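The Bolla Weekender, after seven nights away

I bought the Bolla Weekender in March, three days before a trip up the coast, because the zipper on my old duffel had finally given up. The old bag had been to a lot of places and looked it. The Bolla looked like it belonged to someone with a dentist in the family. I have now dragged it through one train station, two ferries, a motel with a carpeted bathroom and a bakery where it took up more floor than I did, so I feel ready to have opinions.

The trip was Ullau and back, with a stop in Mamo on the way home. Ullau is a small harbor town with one main street, a fish market that closes at noon and more secondhand shops than it has people to donate to them. Mamo has a lighthouse and a sign telling you the lighthouse is shut. I went with my friend Misaki Maruyama, and she packs for a week in something the size of a lunch box, so I had a steady source of judgment the whole way.

The first thing to say is that it holds a lot. Eight shirts, two pairs of pants, a sweater, a raincoat and the second pair of shoes I take everywhere and never wear. The main compartment opens flat like a suitcase, and once you've had that you don't want to go back to digging through a duffel like a raccoon. The lining is pale, so you can find a black sock at six in the morning. 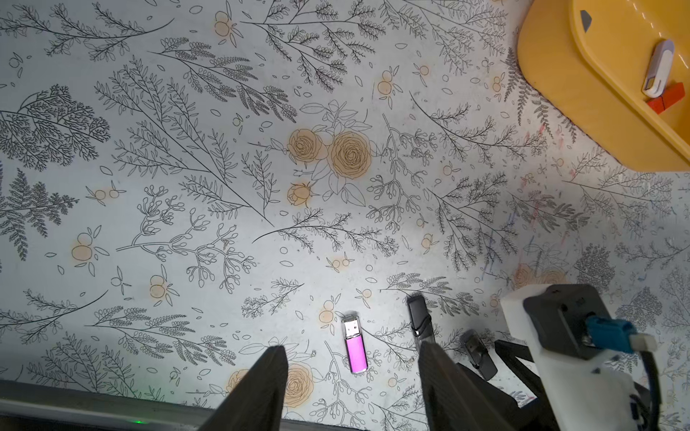 Carrying it

Bolla gives you three ways to carry the Weekender. Two of them work. The top handles are fine for getting from a car to a front door. The shoulder strap is wide, has a decent pad, and stayed put all the way from the ferry landing to our guesthouse, a walk the guesthouse website calls "a gentle stroll" and I would call a hill.

Then there are the hidden backpack straps. They come out of a zipped panel at the back, and they're the reason I picked this bag over the cheaper ones. They clip on with little plastic hooks that take two hands and good light. On the dock in Ullau, with the wind coming in and a line of people behind me, I had neither. Misaki did the left hook. A man with a dog did the right one. When the straps are on, they sit so close together that the bag rides up against the back of your head and nudges you forward, like a relative at a wedding who thinks you should be dancing.

I used them once more, on the way to Mamo, to be fair. Same result, different dog.

Rain

It rained for most of our second day in Ullau. We did the sensible thing and spent it going in and out of shops. I bought a soup ladle I didn't need and a paperback with the last page missing, as I found out on the ferry home. Misaki bought a lamp. She had the lunch box bag, remember, so the lamp came home in the Bolla, wrapped in my sweater, and I would like that noted in its favor and mine.

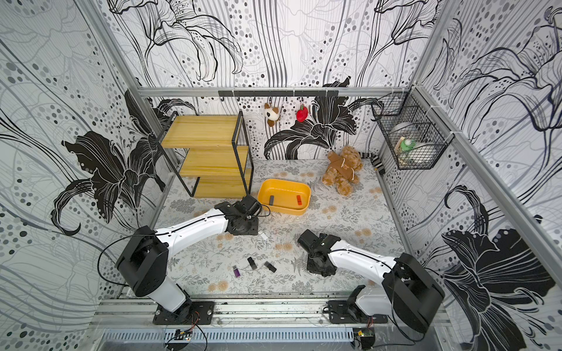 The fabric shrugs off a drizzle and puts up with a shower. A proper downpour gets in at the zipper ends, and we had a proper downpour between the bus stop and the chowder place. The shirts on top were damp at the corners. Everything below was dry. I've had worse from bags that cost more, and the chowder was good enough that I stopped caring until bedtime.

Small things, good and bad

The outside pocket is the right size for a ticket, a phone and a sandwich, and it's on the side that faces you when the bag is on your shoulder. Someone thought about that, and I'd like to thank them. The shoe compartment at the end is less of a success. My shoes fit, but they push into the main space like a bad neighbor, and you lose most of the room you thought you'd gained.

The luggage tag is stitched on and made of something stiff that pokes you in the hip. I cut it off in Mamo with a borrowed bread knife.

The bag doesn't stand up by itself unless it's full. Half full, it leans, then it slumps, then it lies down in front of a door. At breakfast in Ullau I had to apologize to a waiter for it every single morning – he was very nice about it, though by the end of our stay he was giving it its own chair.

I also carried my toiletries in a Wemix pouch I've owned for years, and it slots neatly into the end of the Bolla as though they'd been introduced. That may be luck. The pouch leaks when it feels like it and the Bolla's lining wiped clean with a wet paper towel, except for one patch of sunscreen that I think will be with us always.
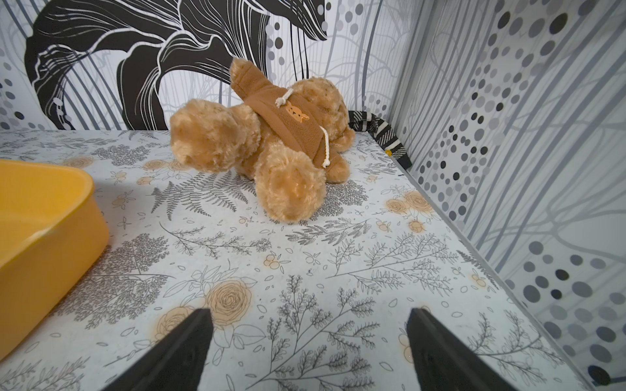
Does it fit under a train seat?

Only if you leave the shoe compartment empty. With shoes in it, the end sticks out into the aisle and people with coffee will step over it and look at you.

I'd buy it again, probably in the darker color, and I'd leave the backpack straps in their panel and pretend it never had any. Misaki says I could also just bring fewer shirts. She is still waiting for me to bring her lamp over.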